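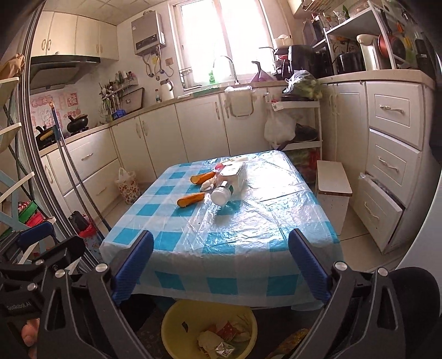 The gripper reaching toward the table. Two fingers, blue pads, one tablecloth under plastic.

Kitchen Table Robotics: Tips From the Jendstead Build

Posted in Workshop & Home

We are on the third version of the hand-held gripper now and I've been asked by the Wednesday crowd at the Jendstead shed to write down what I've learned about testing it at home. Most of it concerns tape. The idea, for anyone who missed the April meeting, is that you carry the gripper about by hand, pick up everyday things with it, and use what you learn to set up the arm that will one day clear the table by itself. My arm is still in a box under the stairs.

Pads before motors

If your gripper drops things, look at the pads first. I spent two evenings adjusting linkage travel on version two when all it needed was a wipe with a damp cloth and a bit of dish soap. Soft padding picks up flour, grease and crumbs, and after that it has the grip of a buttered eel. Wipe, dry with a tea towel, try again. Then you may touch the screws.

Cut pads a touch oversize and trim them once the glue has set. Kulsoom Satti cuts hers dead to size and they look gorgeous. Mine stay on.

The screws

Linkage screws work loose. Snug them up before every session and put a dot of paint marker across each head and onto the frame, so you can spot one that has wandered. Don't crank them. Overtighten the pivots and the fingers close on the skew, one side arriving well before the other like guests at a barbecue. Mine are on a drop of the removable threadlocker. The permanent kind is for people who never make mistakes, and they can build their own gripper.

What to practise on

Squash is my favourite test piece. A cut wedge has a hard rind on one side and slippery flesh on the other, so you learn very quickly which way round your fingers want to go. Go for the rind edge if it's facing you. Leave the pieces at different angles and resist tidying them, as your family certainly will.

A crumpled tissue is harder than it looks. It weighs nothing and squashes flat under the tips, and the temptation is to squeeze like mad. Come in low, close slowly, stop when it moves.

Plastic bottles lying on their side roll. Prop one against a carton for the first few goes, then take the carton away once you've got your confidence up. I managed 40 pickups on my best night before the bottle went over the edge, and I'm told that is the shed record, although Shagufta Hayat claims 53 and has no witnesses.

Tablecloths and glare

Clear plastic over a tablecloth is brilliant for spills and rotten for everything else. It wrinkles, the wrinkles catch the fingertips, and with a sunny window across the room you get a shine that hides the edge of anything pale. Smooth it from the middle outwards and tape the underside at the corners. If you can manage it, work with the window off to one side. If your table only fits one way round, as mine does, wait for a cloud or drop the blind.

Checks are handy, by the way. A checkered cloth gives you a free ruler. Measure one square and you can note where each piece started without drawing on anything you'll be asked about later.

Scraps

Keep a basin under the table. Wrappers, foil, offcuts of pad, the backing paper from the double-sided tape - it all goes in the basin, and the floor stays clear for your feet. Empty it before the squash ends start to announce themselves.

Cables and wet benches

Anything with a battery stays away from the sink. Charge on a dry bench, lid shut on the spare cells, and never with the kettle going next to it. Wipe the gripper down with the power off. I shouldn't have to write that one, and yet version one.

Parts

The Palach screw kit has 77 pieces and I've used 6 of them. Buy the small packet. Horkport adhesive foam is good value but peels in the cold, so bring it indoors overnight before sticking it. If you want the Polat hinge pins, ask at the shed first, as there's an ice cream tub of them on the top shelf behind the sander.

Bring your own squash on Wednesday. The last lot got made into soup.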